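Raimo Heiskanen
1/ Finished the baseplate wall in the workroom at Illach. Notes on mounting, stud alignment and what sticks, for anyone thinking of doing the same. Posting in bits between cups of tea.

2/ The starting point: baseplates laid flat on a table collect dust, elbows and mugs. Stood upright they take up almost no depth and you can read a layout from across the room. I use mine for planning mosaics and for keeping odd parts where I can see them.

3/ Backing is 12 mm birch ply, sealed on both faces and all the edges. My first board was sealed on one face only and had bowed by November. A bowed board pulls the plate away at the corners, and after that no amount of glue helps.

4/ Adhesive: I tried three. Double-sided foam tape let go in warm weather. Hot glue leaves ridges you can feel through the plate. A thin bed of solvent-free panel adhesive, spread with a notched trowel, has held. Test it on a scrap of plate first. Anything with solvent in it may attack the plastic.

5/ Don't butt plates together by eye. Bridge each joint with ordinary 2x4 bricks pressed half on one plate and half on the other, and leave them there until the adhesive has gone off. The bricks set the gap for you. I used 28 along the long joint, probably more than it needed.

6/ Weight is spread over books and a second board, left overnight. Check after ten minutes that nothing has slid. Mine had, by a stud's width, and I had to lift the lot and start that side again.

7/ Fixing to the wall: a split batten, bevelled at 45 degrees, one half on the wall and one on the board. It lifts off for cleaning. A spacer of the same thickness along the bottom keeps the board plumb. Without it the top leans out and loose parts work their way off.

8/ Colour. I went for grey. Green shows every thumbprint under the lamp and white glares. Against grey a single red brick is easy to find, even a very small one.

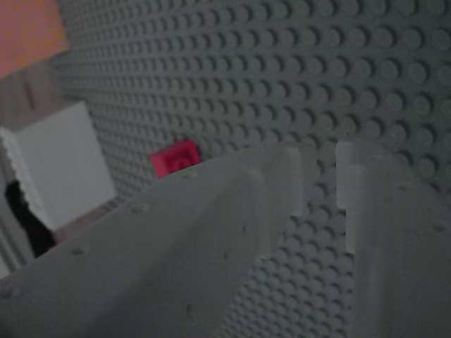
9/ Clutch on a vertical plate. A small brick has little holding it, but it also weighs next to nothing, so it stays put. The trouble starts with tall stacks built straight out from the wall. Past 6 bricks they droop, and if you knock one it takes its neighbours with it.

10/ Pressing parts on: push square to the plate, with the force in line with the stud. Going in at an angle seats one side only. The part looks fine and is on the floor the next morning. To take it off, rock it gently along one axis. Twisting marks the studs.

11/ Old parts grip less. I have a tub of secondhand ones from the Manninen clear-out, and a fair share won't hold on a vertical surface at all. Those go in the flat drawers. I tested 739 of them over several evenings and rejected roughly a tenth.

12/ Lighting matters more than I expected. A lamp straight on flattens everything and the studs vanish. Put it to one side and low, and each stud gets its own shadow, which makes counting along a row far easier. Mine is on a clamp arm at the left end of the bench.

13/ Counting, while I'm on it. On a big plate I lose my place after a dozen studs. A pencil tick on the batten every eight studs sorts that out, and it can be rubbed off. Masking tape with numbers on works too but goes gummy.

14/ Cleaning: soft paintbrush, dry, top to bottom. A barely damp microfibre cloth for anything greasy. No kitchen spray. Avoid the vacuum unless you like going through the bag for 1x1s.

15/ Someone at Ernura asked about magnets instead of a batten. I looked into it. You'd need a steel sheet behind the ply and a fair number of magnets, and it would still slip downwards when you press near the top. The batten costs less and I had the wood.

16/ Things I'd change: round the corners of the ply, leave a finger's width at the ends for lifting, and put a narrow ledge underneath. The ledge is cut already and waiting on a second coat.

17/ The cutting list is pinned up at the Grikmont workshop, by the bandsaw. Measurements are in millimetres. The one marked "spacer" should match your batten thickness, so measure yours before you cut mine.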